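Ticket: Share link copied from app opens someone else's profile
Product: Jarnora (mobile app and web)
Opened by: Chang-ho Yeom
Opened: 2020-08-02
Status: Open, waiting on vendor
Priority: Normal (I asked for High)

Summary

When I tap Share, then Copy Link on my own Jarnora profile, the link I get does not go to my profile. It goes to an account with nearly the same username, minus the underscore at the end. Post links copied the same way are fine. Only the profile link is wrong.

Steps

Log in on the phone app. Go to your own profile. Tap the three dots, then Copy Link. Paste it anywhere, open it in a private browser window. Wrong person.

If I type the address by hand with the underscore on the end, my page comes up. So the page exists and is public. The app is just handing out a bad link.

First reply from support

"Please clear your cache, log out, and log back in. This resolves most link issues."

I doubt it resolves most of anything, but I did it. Logged out on both devices, cleared the cache, restarted, logged back in. Same link, same stranger. I also reinstalled the app, which wasn't asked for, so that we don't have to go through that next.

Second reply from support

"Some messaging apps remove characters from the end of a link. Please try pasting into a different app."

This one at least sounds possible. Underscores at the end of a link do get dropped sometimes, because the app you paste into takes them for formatting. So I pasted into a plain notes app, an email draft and the browser's address bar. No underscore in any of the three. If the character were being lost on paste, I'd expect at least one of them to keep it. To me that says it's gone before it ever reaches the clipboard.

I also tried the web version on my laptop. Copy Link there gives the correct address, underscore and all. Support has not said anything about this, and I have mentioned it twice.

Third reply from support

"Our team has confirmed that profile links are working as expected. Have you recently changed your username?"

Yes, in March. I added the underscore then. I don't see how links can be "working as expected" if the next question is whether I did something that might break them.

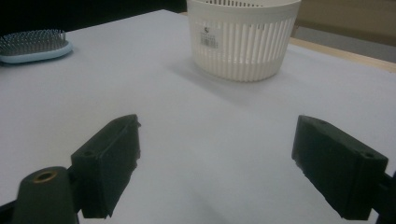
Somebody on the Wekus forum had the same thing after a name change and said it went away by itself after 7 days. Mine has had months, so I'm not counting on that. Another person in the thread said to change the name to something else, save, and change it back. I'm not willing to try it until support tells me in writing that I won't lose the name while it's free. The help page says released names "may become available" to others and leaves it there.

Things I have ruled out, as far as I can tell:

Phone. Same result on a second phone with a different system version.
Network. Same on home wifi and on mobile data.
Link shortener. I use Zepeda for my newsletter, but I'm not using it in these tests. The raw link is already wrong.
Private account setting. Off the whole time.

Not ruled out: the app keeping some old copy of my name on the server side. That's my guess, and it's only a guess.

Workaround for now

Copy the profile link from the web version, or type it yourself and check the end. I've fixed the link on my Istik page and in my email signature. Anything I shared from the phone before this is still pointing at the other account, and I have no list of where those went.

Still need from support

Which field does the app read when it builds the profile link? Does a name change update it? Will the old bad links be redirected, or do I have to chase them down myself?

Update, same day, evening

Got an automatic message saying the ticket will close in 4 days if I don't respond. I have responded. Please don't close it - the link is still wrong as of a few minutes ago.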